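# Chapter 6. Handling Rules for Socketed Parts

A robot cell that works on open computers carries two kinds of risk. The first is the familiar one, injury to people. The second is damage to the work, often too small to see and found only when the machine is powered up. Chapter 5 dealt with the first. The present chapter sets out rules for the second, as used in the training cell at Lalturholm.

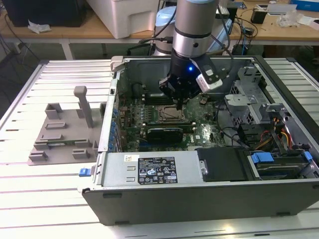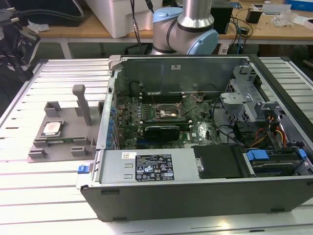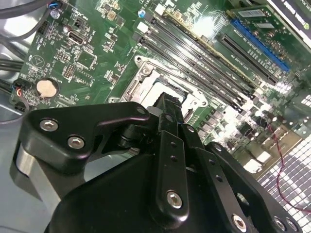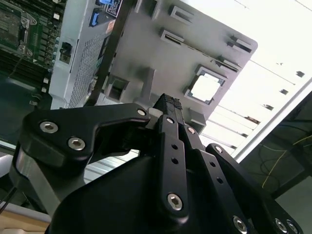

*Figures 6.1 to 6.4. Robotic work on desktop computer hardware.*

## 6.1 Scope

The rules apply to any task in which a gripper enters an open chassis or handles a part bound for one. They cover processors, memory modules, plugs and drives. They do not cover soldered parts or work on a powered board. Power supplies may be removed as whole units but must never be opened.

## 6.2 Terms

**Approach height.** The distance above the board at which the arm changes from travel speed to working speed.

**Keep-out volume.** Any space the gripper may not enter during a given task. An open socket is a keep-out volume for every task except the one that fills it.

**Contact limit.** The force at which the controller stops the arm and holds position. It is set per part and recorded on the task sheet.

## 6.3 Basic requirements

1. Disconnect line power and confirm it before the side panel comes off.
2. Bond the chassis, the work surface and the gripper to a common ground.
3. Fix the chassis against sliding. Friction alone is not accepted.
4. Hold small parts in a fixture with a known position. A part placed by hand on the bare table must not be picked.
5. Route loose wires out of the path of the arm, or mark them as keep-out volumes.
6. After a contact stop, retract along the line of approach. Do not rotate the wrist until the fingertips clear the case wall.

Requirement 6 is the one most often broken. Siobhán Rafferty reviewed 2,000 logged cycles from the Kondar trials and found 138 contact stops. In 79 of them the operator turned the wrist before retracting. Her data are used again in Section 6.7, where contact limits are worked out for each class of part.

## 6.4 Responsibility for the task sheet

Each task sheet has 2 signatures: that of the person who set the limits and that of the person who checked them on the cell. One person may not sign for both. A sheet lapses when the gripper, the fixture or the chassis model is changed.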